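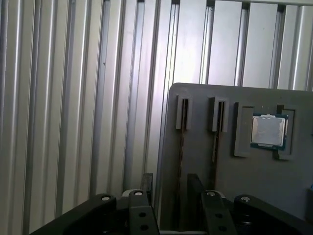 深灰色托板上的处理器,两边各有一个定位座,前面是夹爪的两根手指。

预算表第一版里没有托板这一项。第一版里有机械臂,有夹爪,有相机,有一台工控机,还有一行叫“其他”,金额是我凭感觉填的。后来这一行吃掉的钱比夹爪还多,所以想写一篇,给同样被老板叫去“你研究一下机器人”的人看看。我不懂机器人,这一点先说清楚。我懂的是采购单、付款节点,以及供应商说“这个很简单”的时候应该把哪一页合同翻出来。

背景交代一下。我们在Brinedville做旧电脑主机的拆解和翻新,规模不大,一个车间,一个仓库,一间永远在修空调的办公室。收进来的机器拆开,内存、处理器、硬盘分出来,测过以后分级,好的卖掉,不好的送去回收。拆螺丝那段没有人指望自动化,机箱的型号多到可以编字典,有的侧板要先往后推再往上抬,有的要先骂一句再推。老板看上的是后面那段:零件从托板上拿起来,放进测试位,测完拿出来,按结果放到不同的盒子里。听上去就是拿和放。老板在展会上看了一段视频,回来路上已经把机械臂的名字都起好了。

给我的数是32万,含税,含安装,含“以后可能要用到的东西”。最后这半句是原话。

先说询价

询价这一步我犯的第一个错,是让供应商来定义我要什么。我发出去的邮件大概意思是:我们想用机械臂拿放电脑零件,请报价。回来的报价没有两份能放在一起比。一家报的是裸臂,一家报的是带围栏的整站,还有一家报了一台AGV小车,附了一张小车在非常宽敞的走廊里行驶的照片。我们车间最宽的过道,两个人错身要有一个吸气。

后来学乖了,写了一张需求单,一页纸。抓什么,多重,放到哪里,允许歪多少,一班要跑多久,坏了谁来修,多久来。“允许歪多少”这一项我空了很长时间,去问测试组,测试组说“别歪”。我说总得有个数,他们说那就不歪。最后是我拿着卡尺在插座边上比了一个下午,写了一个自己敢签字的数。

需求单发出去以后,肯回复的少了一半,回复的质量好了一倍。消失的那一半里包括卖小车的,我到现在还会收到他们的节日问候。

最后谈的是Munusari,做集成的,他们用Tagle的臂配Osia的夹爪。选他们的理由写在比价报告里有一整页,实际起作用的大概是那一行:来的工程师Telmo Arrieta看完我们的需求单,第一句话问的是“你们的托板长什么样”。我说我们没有托板,零件是放在防静电盒里的,随便放。他安静了一会儿,把笔帽盖上了。

我当时不知道盖笔帽是什么意思。现在知道了,意思是这个项目刚刚贵了一截。

托板和定位座

道理说穿了很朴素。人手去盒子里摸一根内存,歪着躺着叠着都能拿起来。机器也能做到,只是要更好的相机,更多的软件,更长的调试,还有一个愿意为这些付钱的人。便宜的办法是让零件每次都待在差不多的地方,姿势也差不多。于是要有托板,板上要有座子,细长的零件竖着插槽里,方的零件两边有东西扶着。

这笔钱在我的预算里叫“其他”。在Telmo的报价里叫“工装”,单独一页,分设计、打样、修改、正式件。我指着“修改”问他,你还没设计怎么知道要改。他说都要改的。我觉得这是一种很高明的预收款方式,据理力争,砍掉了一半。

后来改的次数刚好把我砍掉的那一半又补了回去,而且是按零星加工的单价。这件事我在公司没有大声讲过。

改的都是些很小的地方。槽口紧一点,零件拿出来的时候会带着座子一起晃;松一点,零件站不直,手指过去就找不准。两边扶着处理器的座子,要扶得住,还要给手指留下去的空间,这两件事是打架的。每改一次,画图半天,等加工几天,装上去试一个上午,然后Telmo站在旁边摸下巴。他摸下巴的时间长短,我后来能大致换算成金额。

如果你现在正在做预算,我的建议是工装单列,写大一点,写到你自己觉得丢人为止。机械臂是有目录价的东西,贵也贵得明白。工装是为你家定做的,全世界只有你一个买主,想退都没有地方退。

夹爪,以及关于手指的争论

夹爪的选型会开了两次。第一次会上有人提议用吸盘,说处理器上面那块金属盖又平又光,一吸就起来。这话没错。问题是我们还要拿内存,内存立在槽里,从上面看就是一条边,吸盘对着一条边没有什么可做的。于是有人提议买一个吸盘再买一个夹爪,中间加快换盘。快换盘的报价来了以后,提议的人说他也只是随口一提。

最后定了Osia的两指夹爪,连杆式的,手指平着合拢。优点是开口大,什么都能凑合夹一下;缺点是什么都是凑合夹一下。我不是在抱怨,对于我们这种东西杂、量不大的车间,凑合是很值钱的性能。

要提醒的是指尖。指尖是耗材,这一点在销售的介绍里出现得很晚,字很小。一副替换指尖327元,我第一次看到觉得还行,第二次看到是在年度用量估算表里,乘完以后觉得不太行。问能不能自己做,Telmo说可以,很多客户自己做。我问那质保呢,他说手指以外的部分照保。“手指以外”这几个字我请他写进了合同附件,他写了,还画了一条线标出手指从哪里开始。我很感谢这条线。

还有一个没有出现在任何报价单里的东西:螺丝刀和小螺丝。连杆关节上的螺丝要定期检查,检查周期写在手册里。我们车间是拆电脑的,按说最不缺的就是螺丝刀,结果规格都差那么一点。单独走了一张采购单,金额小到财务打电话来问是不是少打了几个零。

相机装在哪

这一段我吵输了,所以写短一点。

我主张相机固定在架子上,从上面往下看整块板。理由是便宜,线不用跟着臂走,坏了好换。Telmo主张装在手腕上,跟着夹爪一起过去,近处看得清楚,放歪一点也能找补。我问他近处看会不会看到的全是自己的手指,他说会,所以软件里要把手指那一块挖掉。我说花钱买相机看手指,再花钱买软件不看手指。他想了想,说是这样的。

最后装在手腕上。多出来的费用是相机本身的差价,加一根耐弯折的线,加走线的夹子,加一天标定。那根线的价格让我重新认识了线。备用的也买了一根,放在我办公桌抽屉里,上了锁。有同事以为里面是私房钱,某种意义上也对。

反光是另外一件事。处理器盖子是亮的,台面那种一条一条的金属也是亮的,灯一照,该亮的不该亮的一起亮。托板做成深色哑光,是第一次打样以后才定下来的,打样那版图省事用了现成的浅色料,相机看过去白茫茫一片,像下雪天找一只鸽子。换颜色也算“修改”。

付款节点

讲点我真正在行的。

集成项目的付款,常见的是签约付一笔,到货付一笔,验收付一笔,留一点质保金。大家的注意力都在比例上,为了几个点能吃三顿饭。我的看法是比例差不多就行,要命的是“验收”两个字后面写什么。第一版合同写的是“设备运行正常后验收”。什么叫正常?机械臂通电以后举起来又放下去,非常正常。我家门铃也很正常。

后来改成:用我们自己的零件,用我们自己的人上料,连着跑一个整班,掉件和放错的合计不超过双方写明的数,人工介入要记录。谁来按表,谁来记录,记录用谁家的表格,都写进去了。Munusari那边的销售说没见过这么细的,Telmo说他挺喜欢,省得以后在现场讲道理。我怀疑他在别的现场讲过很多道理。

到货那一笔也要小心。“到货”是指臂到了,还是全部到了?我们的臂来得很快,箱子漂亮极了,在仓库里放了很久,叉车师傅每天绕着它走。夹爪和工装还没有影子。按合同这已经算到货,钱要付。幸好签约前加了一句“主要部件齐套”,齐套的清单附在后面。这句话值多少钱我没算过,应该够我申请一把新椅子。椅子还没批。

交期

报价单上写的是最多10周。我现在看到“最多”这两个字有生理反应。它的起算点是“技术方案书面确认之日”,而技术方案的书面确认,要等工装图纸,工装图纸要等样品,样品要我们寄。我们寄样品用了一个多礼拜,原因是测试组认为寄出去的内存应该做出库登记,仓库认为不卖的东西不能出库,于是几根内存条在两个部门之间的桌子上待了几天,级别堪比外交人质。

所以,自己这边要做的事,请在预算和计划里也写上名字和日期。供应商的甘特图上永远有一条细细的灰色叫“客户确认”,画得很短,像是顺手带一下。那条灰色才是你自己会被老板叫去谈话的部分。

去年12月签的字,设备上个月才算齐。中间隔了一个长假,一次图纸改版,还有一次电源插头的规格问题,这个我不打算展开,当事人还要在公司做人。当事人是我。

地方和电

选址的时候我们在平面图上画了一个方块,尺寸是底座的尺寸。臂是会伸开的。这句话写出来显得我很蠢,但平面图上它确实就是一个方块,安安静静的。等到Telmo拿粉笔在地上画了一个圈,大家才发现圈里有一根柱子、半张工作台和品质部的饮水机。柱子不能动,工作台可以动,饮水机引发的讨论最激烈。

最后挪到了2号工位,原来放打包机的地方。打包机挪去了走廊。走廊现在两个人错身,两个人都要吸气。

电和网也要列进去。我们那面墙的插座回路上已经挂了热风枪和一台来历不明的取暖器,电工看了一眼说要单独拉一路。单独拉一路的钱不归设备预算,归基建预算,基建预算要另外开会。如果你的公司也是这样,请在买设备之前就去认识一下管基建预算的人,带点水果。

人的钱

老板的算法是:机器来了,省一个人。我写在可行性报告里的也是省一个人,领导爱看什么,报告里就得有什么,格式也是规定好的。

目前的情况是,原来做拿放的小姑娘现在负责把零件码到托板上,看着机器拿放,机器停了就去按复位,按完了在表上写一笔为什么停。她说比以前轻松,也比以前无聊。她写的停机原因是整个项目里我最爱读的文件,其中一条是“它不想夹”,Telmo看了,查了日志,说从力反馈来看这个描述没有大问题,是夹持力的阈值设低了。

所以人的钱暂时没有省下来,培训的钱倒是花出去了。培训报价里含两个名额,我们去了三个,第三个是我,自费午饭。学会了怎么上电,怎么慢速点动,怎么在它往我这边来的时候不叫出声。我认为管采购的人都应该去一趟,回来以后看报价单,每一行都有画面。

如果重新做一遍表

有人留言要我的预算表。表不能给,里面有别人家的价格。行名可以给,按我现在会写的顺序:

工装,含设计和反复修改,写在第一行
零件上料的托板,够周转的数量,别只买测试用的那一块
机械臂本体
夹爪,以及一年的指尖
相机、线、备用线
照明和遮光
工控机和软件授权,问清楚是一次性的还是每年的
配电、网络、搬饮水机
安全评估和该有的防护
培训
我方人员的工时,哪怕没有人肯批,也写上
预备费

关于预备费多说一句。我们公司的规矩是预备费没用完要写说明,用完了也要写说明。我上次问财务有没有哪一种情况不用写,她说没有预备费就不用写。第一版我就是这么干的,结果写的说明比谁都多。

软件授权那一行值得停一下。Tagle的臂自带的软件够用,不另收钱;视觉那一套是按年的,第一年包在项目里。包在项目里的东西,第二年会以一封很客气的邮件的形式出现。我已经在明年的草表里给这封邮件留了位置。

现在的样子

这篇是3月13日星期三中午开始写的,那天上午刚跑完一轮试运行,还不是正式验收。内存那边比较顺。处理器那边有个毛病,座子稍微扶得不匀,方块就会歪一点点,歪得不多,肉眼看着就像谁放的时候走了个神。Telmo量了一下,说在范围里,他想再改一版座子。我问这算修改还是算质保。他把笔帽盖上了。

谈下来的结果是图他们画,加工费一家一半。我在“其他”那一行底下又加了一行,名字还没想好,先叫“其他的其他”。下周老板要带客户来参观,让我把走廊里的打包机再挪一挪,我问挪到哪里去,他说你研究一下。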